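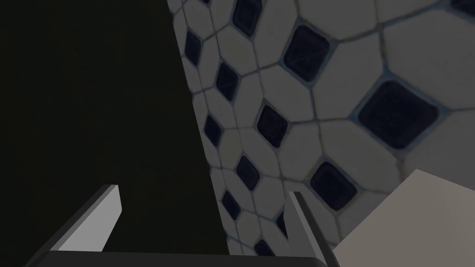

그림 1. 흰색 계열 타일 사이에 짙은 마름모 조각이 박힌 벽과 어두운 판 (컴퓨터 렌더링)

국제개발협력 입문 강의 노트
6강. 공여국의 돈은 어떤 길로 현장에 닿는가

지난 시간에 원조의 역사를 조금 급하게 훑었지요. 질문을 많이 주셨는데 시간이 모자라 다 답하지 못한 것이 마음에 걸려서, 이번 노트는 평소보다 길게 적었습니다. 차 한 잔 옆에 두고 천천히 읽어 주세요. 오늘 다룰 내용은 인도적 지원금의 흐름인데, 용어가 제법 많이 나오지만 겁먹지 않으셔도 됩니다. 돈이 누구 손에서 누구 손으로 넘어가는지만 따라가면 용어는 저절로 붙습니다.

1. 양자 원조와 다자 원조

양자 원조는 공여국 정부가 수원국 정부나 수원국 안의 단체에 직접 지원하는 방식입니다. 다자 원조는 공여국이 국제기구에 돈을 내고, 그 기구가 자기 이름과 자기 절차로 사업을 하는 방식이고요. 말로는 깔끔하게 나뉘는데 실제로는 중간 지대가 넓습니다. 국제기구에 돈을 내면서 "이 나라의 이 사업에만 써 주십시오" 하고 조건을 다는 경우가 많거든요. 이런 것을 흔히 다자성 양자 원조라고 부릅니다. 통계를 볼 때는 양자 쪽에 넣어 집계하는 것이 보통이니, 보고서를 쓰는 분들은 표 아래 각주를 꼭 읽어 보세요. (저도 대학원 때 각주를 안 읽고 표를 합산했다가 같은 돈을 두 번 더한 적이 있습니다. 지도교수님 표정이 아직도 생각나요!)

2. 지정 기여금과 비지정 기여금

지정 기여금은 용도가 묶인 돈입니다. 나라가 묶일 수도 있고, 분야가 묶일 수도 있고, 아주 좁게는 특정 사업의 특정 품목까지 묶이기도 합니다. 비지정 기여금은 기구가 스스로 판단해서 쓸 수 있는 돈이고요.

공여국 입장도 이해는 해 주어야 합니다. 의회와 납세자에게 설명을 해야 하는데 "기구의 일반 예산에 보탰습니다"보다는 "어느 지역 보건소에 약품을 보냈습니다"가 훨씬 설명하기 쉽지요. 그런데 받는 쪽에서 보면 언론에 많이 나오는 위기에는 돈이 몰리고, 오래되어 잊힌 위기에는 좀처럼 오지 않습니다. 직원 급여, 창고 임대료, 회계 시스템처럼 사진에 안 나오는 비용도 늘 모자라고요. 수업에서 어느 분이 "그러면 비지정이 무조건 좋은 것 아닌가요?" 하고 물으셨는데, 저는 그렇게까지 말하고 싶지는 않습니다. 기구가 돈을 어떻게 배분했는지 충분히 공개하지 않으면 공여국의 신뢰가 줄고, 신뢰가 줄면 다음 해에 다시 지정이 늘어납니다. 이 대목은 토론 시간에 더 이야기해 봅시다.

3. 연습 사례: 오뭄(Omum) 지역 식수 지원

지금부터 볼 사례는 로셸 라이언스(Rochelle Lyons) 선생님이 정리해 주신 현장 자료를 바탕으로 합니다. 오뭄은 가뭄으로 이주한 가구가 모여 사는 지역이고, 식수 지원 사업의 이름은 파다리(Padari)입니다. 사업 대상은 3116가구였고, 6월까지 물탱크와 급수대를 설치하는 것이 첫 번째 목표였습니다.

돈은 세 갈래로 들어왔습니다. 첫째는 공여국 정부가 국제기구를 거쳐 보낸 지정 기여금, 둘째는 그 기구의 비지정 예산, 셋째는 레이탕(Leitão) 재단의 민간 기부금입니다. 지정 기여금은 설비 구입에만 쓸 수 있었습니다. 그래서 물탱크는 제때 들어왔는데 정작 탱크를 관리할 사람의 인건비가 비어 버렸어요. 이 틈을 메운 것이 비지정 예산이었습니다. 재단 기부금은 액수로는 가장 작았지만 서류가 간단해서 가장 먼저 도착했고, 초기 두 달 동안 급수차를 돌리는 데 쓰였습니다.

1차 설치가 끝났을 때 급수대에서 물을 받을 수 있게 된 가구는 1079가구였습니다. 이 숫자를 보고 실망하는 분도 계실 텐데, 잠깐 멈추고 무엇을 더 알아야 평가할 수 있을지 적어 보세요. 급수대까지의 거리, 하루 급수 시간, 나머지 가구가 급수차로 물을 받았는지 여부 같은 것들이 떠오르실 겁니다. 가구 수만으로는 물의 양도, 물의 질도 알 수 없습니다.

4. 약정과 집행 사이

기사에서 "얼마를 지원하기로 했다"는 문장을 만나면 세 단계를 구분해 주세요.

약정: 공여국이 지원 의사를 밝힌 단계. 공여국 회의에서 발표하는 금액은 대개 여기에 속합니다.
확약: 협정서에 서명하여 법적 구속력이 생긴 단계.
집행: 돈이 실제로 송금된 단계.

약정액만 더해서 "재원이 충분하다"고 쓰는 것은 학생 보고서에서 제가 가장 자주 고치는 부분입니다. 약정에서 집행까지 몇 달이 걸리기도 하고, 환율이 움직이면 현지 통화로는 금액이 달라지기도 합니다. 여러 해에 나누어 내기로 한 돈을 첫해에 몽땅 넣어 계산하는 실수도 흔하고요. 그러니 표를 만들 때는 열을 따로 두는 버릇을 들이면 좋겠습니다. 조금 귀찮아도 나중에 꼭 고마워하시게 될 거예요.

5. 보고 의무

공여국마다 보고 양식이 다르다는 점도 현장에서는 큰 짐입니다. 드라크니스(Drarkness)라는 보고 관리 프로그램을 실습실 컴퓨터에 깔아 두었으니 한번 열어 보세요. 이름은 좀 으스스하지만 화면은 쓸 만합니다. 같은 지출 내역을 공여자별 양식으로 바꾸어 출력하는 기능이 있는데, 분류 기준이 서로 안 맞는 항목에서 꼭 오류가 납니다. 어느 항목에서 나는지 직접 찾아보시면 공부가 많이 됩니다.

읽기와 과제

강의 자료집 2장과 3장을 읽어 오세요. 3장은 조금 딱딱하니 뒤쪽 용어 풀이를 먼저 보고 들어가시는 편이 수월합니다.

과제는 오뭄 사례를 가지고 쓰는 짧은 글입니다. 여러분이 공여국 담당자라면 다음 기여금에 조건을 얼마나 달 것인지, 그 조건 때문에 현장에서 곤란해질 일은 무엇인지 두 쪽 안으로 써 주세요. 정답을 찾으려고 애쓰지 마시고 판단의 근거를 차근차근 보여 주시면 됩니다. 제출 마감은 2024년 7월 18일이고, 과 사무실 앞 제출함에 넣으시거나 강의 게시판에 올려 주세요. 사정이 있어 늦어질 것 같으면 미리 한 줄만 남겨 주시면 됩니다.

다음 7강에서는 현금 지원과 현물 지원을 비교합니다.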